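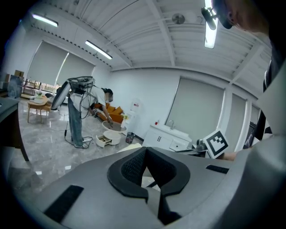
Room check: lounge and sink corner
Sellum, ground floor. Sheet 2369. December.
Checked by Ifeanyi Effiong. Copy to Kalliopi Athanasiadis.

Mark each line OK, FIX or WATCH. Comments go under the line.

Floor

1. Tiles whole, no chips or lifted edges: OK
The marble tile is polished and shows every streak of light, so crouch down and look along it. Checking from standing height misses chips.

2. Walkways clear of cords: FIX
Power strip and black cables lying on the open floor near the round side table. Keep the strip back against the wall and run the cords along the baseboard. Cord covers have been ordered from Lambrakis, the low kind with the bevelled edge. Watch your feet until they are down.

3. Spills and drips near the water dispenser: WATCH
No mat there at present. Sointu Halonen is to price one with a rubber back. Polished tile gets slick and the old mat curled at the corners.

Furniture

4. Sofa steady, cushions in place: OK
Orange sofa against the wall. Lifted the seat cushions and looked under for pins, coins and pens. One pen.

5. Round side table, glass top: OK
Ran a cloth around the rim. No chips. Top does not shift when pushed from the side. Please don't sit on it.

6. Side table drawer slides and stops properly: FIX
The drawer comes right out if you pull past halfway. When it has to come out, put it down beside the table and out of the walking line, then refit it before you leave the room. Nektarios Kyriakidis to look at the stops. If the runners are worn, order the pair, not the single.

7. Stool stands level: OK
Rocked it in 2 directions. Feet are fine.

8. Seats free of bags and loose cloth: WATCH
Bags get left on the stool and slide off when somebody brushes past. Hang them up or put them away in the cabinet. 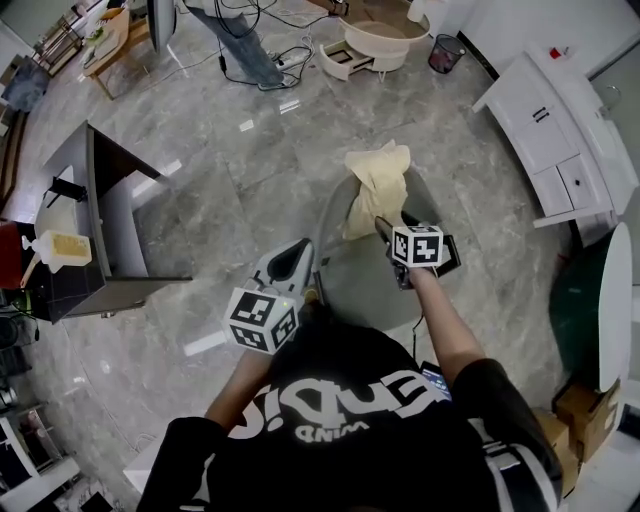

Lines 2, 6 and 8: power strip on the floor, side table drawer out, cloth bag on the stool.

Sink corner

9. Sink cabinet doors and drawer close fully: OK
Both doors close flush. The left hinge was tightened last time and has held.

10. Counter clean, nothing stored at the edge: OK
Leave the white counter bare at the end of the day, dish soap included. Soap goes underneath.

11. Vase in a safe spot: WATCH
Small white vase with yellow flowers. Keep it well in from any edge and away from the power strip. Felicja Domański changes the water and would like to be asked before it is moved.

12. Wastebasket emptied, kept out of the way: WATCH
The black mesh one beside the side table. Needs a liner, small things fall through the mesh. Push it in close to the table so it isn't kicked.

Follow-up

Lines 2 and 6 to be done before the next check. If the drawer stops can't be had from Skillosia, tape a note on the front of the drawer in the meantime.
Next sheet goes to Nektarios, 4 p.m. start. Bring the long level and a torch.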